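Membership, grounds and the season ahead for Pritgate

Last updated: 2020-12-04
Reading time: 4 minutes

Supporters of Pritgate will be aware that the club has now played four matches without a win, and that the most recent of these, away to Omon, was lost by a single goal conceded from a corner. It is my intention in this post to set out why I do not regard the results as the most pressing matter before the club, and to comment on the proposal to move home fixtures to the Cordeiro ground.

The football itself deserves a fair account. Pritgate had the better of the first half at Omon and moved the ball with some purpose down the left. The difficulty, as in each of the previous matches, lay in the final third. Crosses were delivered early and to no one in particular, and the side finished with one shot on target. The change of shape after the interval gave the midfield an extra player and took away the only forward who had been winning his headers. I would have left the shape alone until the hour.

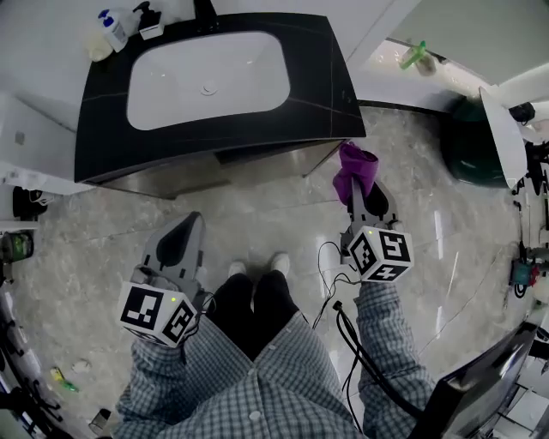
Attendance is a separate question. The gate for the last home match was 315, against 658 for the corresponding fixture last season. Limits on spectators account for part of that fall, and the kick-off time for another part. The remainder is a matter of habit. People who have stood on the same bank for many years have found other things to do with their afternoons, and the club should not assume that they will return when the gates are fully open again.

The proposal now under discussion would see Pritgate share the Cordeiro ground with Grodomier from May. The arguments in favour are well known. Cordeiro has proper floodlights, a covered stand and a playing surface that drains. Our own pitch was unplayable on two occasions last winter, and the rearranged matches drew very small crowds. The league has also made it clear that clubs seeking promotion will be expected to provide more than 800 places under cover or on hard standing, a figure our present ground could not meet without considerable work.

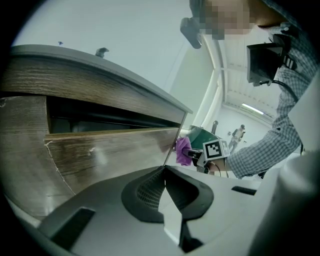 Against this must be set the cost of the tenancy, the terms of which have not been published. Members are being asked to form a view without knowing who would keep the bar takings, which club would have first call on the main pitch when fixtures clash, or whether the junior sides would travel as well. The juniors concern me most. A good number of the present first team came through them, and they did so at a ground they could reach by bicycle. Cordeiro is two bus rides from the town centre.

I would ask the club to release the draft agreement before any vote is held. I would also ask that the existing lease be renewed for one further season, so that a decision either way need not be made in haste. Grodomier supporters, to their credit, have put much the same request to their own board -- and have so far received much the same silence.

On the playing side, the next home match is against a team that defends deep and is content with a draw. Patience will be required, and the full-backs will need to hold their width. I would start the younger of the two goalkeepers, whose kicking is the more reliable, and restore the original back four.

Comments (3)

banksider
Agree about the lease. One more season costs us very little. Not convinced on the goalkeeper, he was at fault for two of the goals in the cup.

Grodomier til I die
From the other side of the fence, our lot are just as much in the dark. The pitch at Cordeiro won't take two teams plus juniors through a wet winter, whatever the brochure says.

leftwing_lament
Are the away tickets still sold at the clubhouse or is it all online now? I couldn't find it on the website.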